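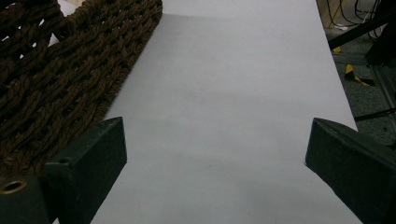

Cartwright Desk 16 review: a cordless phone system for a very small office

Mar 14, 2023

My office is three rooms over a bakery, and until last spring our phone setup was two landlines, a pile of cell phones and a lot of shouting down the hall. So when the old answering machine finally died I went looking for a proper small business phone system, and after way too many evenings reading spec sheets I ended up with the Cartwright Desk 16. I've been living with it since May, long enough to have opinions!

First, what you get. There's a base station a bit bigger than a paperback, a power brick, a network cable that is too short (more on that later) and however many handsets you order with it. The base handles up to 16 handsets and 10 calls at once, which is far more than I'll ever need. I bought six. One lives in the storage closet, where I had never once managed to reach a ringing phone in time before.

Setting it up

I went in expecting to lose a weekend. It took an afternoon, and a good part of that was me hunting for the password to my own router. You plug the base in, wait for the light to settle down, then go to a setup page in your browser and it walks you through extensions, voicemail and business hours. Pairing a handset means holding down the star key until it beeps. Five of mine paired the first time. The sixth wanted to be restarted twice and then behaved as if nothing had happened.

Moving our old number over was the slow part. I went with Lirach for the phone service, mostly on price, and the transfer took longer than their website promised. I'd keep the old line running until you've had a full day of calls on the new one. I didn't, and we had a very quiet morning before I caught on.

Call quality

Really good! I noticed it on the first call, when I could hear my customer's turn signal clicking in her car. Inside the office it's clear in every room, even with the bakery's big mixer going underneath us. The range is listed as 300 feet indoors. I made it down the stairs, out the back door and to the dumpsters before it started to crackle, and I'm calling that a pass.

The speakerphone is so-so. It's okay for being on hold, but if two people try to talk at once it drops one of them, and callers have told me I sound like I'm in a stairwell.

The menus

Oh, the menus. The handset screen is small and the wording is strange. Call forwarding is under "Presence," and the ringtone volume is in a different place from the ringtone. I keep a sticky note on my handset with the steps for switching to the holiday greeting, and I've had to rewrite it once because an update moved things. The browser page is much nicer, so I do nearly everything there now.

The auto attendant (the "press one for billing" thing) is the feature I use most. You can type in what you want it to say and a computer voice reads it, or you can record your own. I recorded mine about a dozen times before I could stand to listen to it. It can ring everybody at once, or go down a list, or send people straight to voicemail after hours, and voicemails show up in my email as sound files. I listen to them in the parking lot before I even go upstairs.

How it compares

I tried the Urnatport Connect first, on a loan from a friend's shop. It has a better screen and a real mute button, but the monthly fee is charged per handset and that adds up in a hurry. I also looked at the Brukusura line, which is desk phones only. Lovely, heavy phones with big keys. If my people sat still all day I might have gone that way.

Little gripes

The battery doors are loose. The charging cradles slide around when you grab a handset one-handed (I stuck felt pads under mine). The network cable, as I said, is too short to reach from any sensible shelf to any sensible router. And support closes at five Eastern, so if you're out West, call early. When I did get through, the person on the line knew the product and fixed my caller ID in a few minutes.

Would I buy it again?

Yes, I would. For an office with a handful of people who wander around, it does the job and it has only gone down once, during a storm that took out the whole block. If you've got a receptionist who lives on the phone, get them a headset too, because the handset is a little slippery on the shoulder. I'm ordering two more cradles this week and a longer cable.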